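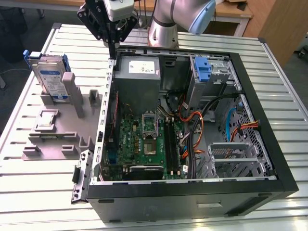
**Notes, repair evening talk, Dirkitbridge library**

Slide 1. Say hello. Mention the fire exit. Talk runs 60 minutes with questions at the end.

Slide 2. Why keep an old machine going
- Most people in the room have a computer they stopped using because it got slow.
- Ask for hands: who still has one in a closet?
- Tell the Eberhard story (office clear-out in October, keep it short).

Slide 3. Before you open anything
- Back up first. Repeat this.
- Unplug it, then hold the power button for 5 seconds.
- Write down the model number. Parts have to match.

Slide 4. What is worth replacing
- Storage drive: the change people notice most.
- Memory: check the type and the limit for that model.
- Processor: usually skip it. The cost rarely pays back.
- Dust is free to fix. Hold the fan still while you blow it out.

*Pause for water. Benedikt Sutter hands out the parts list.*

Slide 5. When to stop
- Swollen battery, burnt smell, cracked board.
- Never open the power supply.
- Wipe the drive before recycling. Drop-off is behind the Roseo building.

Questions. Angus Farquharson has the microphone.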